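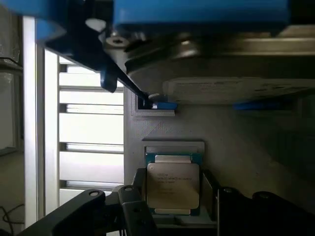 Metal heatsinks carry warmth away from the parts that make it.

The second life of the office computer

By the time a desktop computer leaves an office, it has usually done nothing wrong. The lease has ended, or the software has moved on, or the whole floor has been given laptops. The machine goes into a cupboard, then on to a pallet, and after that most people stop thinking about it.

In Bromimville, a town with one railway platform and two closed shoe factories, the pallets go to Trillness. The firm took over the smaller factory and now repairs and resells office machines, mostly to schools, clubs and households that want something for homework and bills. Last year it sold 787 of them. The going price for a basic one is £70, with a keyboard and mouse thrown in.

That figure hasn't moved for a while, though the rent has. Postage is the other trouble. A full-sized desktop is heavy and awkward to wrap, so most buyers come to the counter, which opens at ten and has a queue on Saturdays in all but name - the shop simply calls it the busy morning.

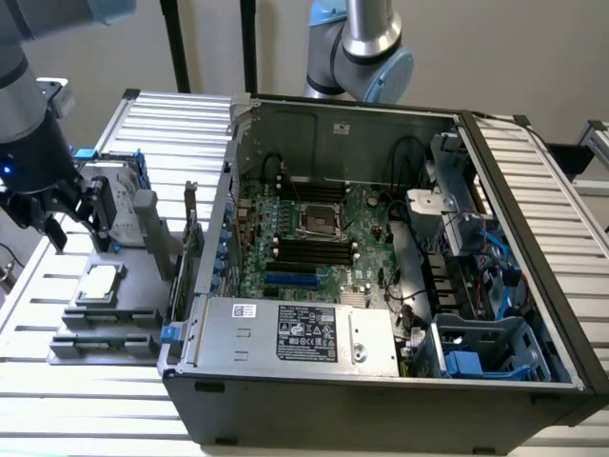

The work itself is fairly dull. Dust comes out first, then the old drive, which is wiped or crushed depending on what the previous owner asked for. Memory gets tested overnight. A power supply that whines is replaced without much debate. Faults in the main board are another matter, and a board that fails twice is generally sent for scrap.

Scrap has its own trade. Brorusance, at the far end of the same road, buys by weight and sorts by metal. Copper pays well, steel hardly pays at all, and plastic often costs money to get rid of. The yard would sooner have machines that have already been stripped, and Trillness would sooner not pay anyone to strip them, so the two firms have been arguing about it since the spring.

What wears out a used computer these days is seldom the hardware. An old office desktop with a new drive will write letters, play films and handle a tax return. It may not be allowed to run the latest operating system, and once the security updates stop, a careful owner has to change to something else or keep the machine off the internet. Trillness offers a free system in place of the usual one. Some customers take to it in an afternoon. Others bring the computer back and ask for what they had before.

The library in Valderrama, over the hill, bought a batch in June for its reading room. They replaced terminals that took so long to start that staff switched them on before taking their coats off. The new ones are not new, and the stickers from an insurance office had to be scraped off the cases, but people can print a boarding pass on them.

Anyone buying second-hand should ask what kind of drive is fitted and how long the guarantee lasts. Ask about updates too, and get the answer in writing. Trillness gives two months on parts, and will look at a machine after that for the price of the bits.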